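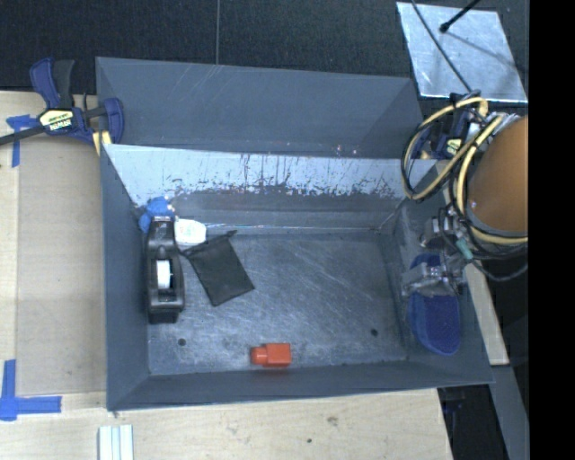

Gray bin on the tabletop, scuffs and all.

Jan 6, 2026

I finally cleaned out the hall closet over the break. It took two afternoons, mostly because I kept stopping to read old mail. I found the manual for a stove we sold in October and 15 keys that don't open anything in this house.

My rule was simple. If I hadn't used it in two winters, it went. Hạnh Vũ took the spare coats and Efe wants the folding chairs if his sister doesn't. The drive out to the Garkildale drop-off is nearly 30 minutes, so I'm saving up a full carload.

Still undecided about the skis. The garage is next.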